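Colska Records to Reissue Durlow Quartet Sessions

18/08/2023

Colska Records has announced that it will reissue the complete studio recordings of the Durlow Quartet in January. The set brings together both of the group's albums and an unreleased session taped for the Vasić label shortly before it closed.

The recordings have been out of print for more than 40 years. Original copies are scarce, as the first album was pressed in a run of 400 and sold mainly at concerts. 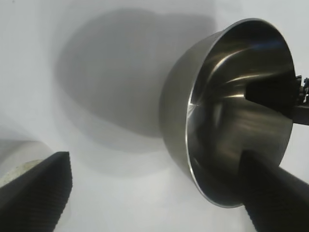 The new edition has been transferred from the master tapes, which were held in the Runia archive. One side of the second album was damaged in storage and has been taken from a safety copy. A booklet with session notes and a full discography will be included.

The vinyl edition is limited to 1,000 copies, with a further 2,000 to be issued on compact disc. Advance orders will be accepted through the label's website and at participating record stores. Downloads will be available on the day of release.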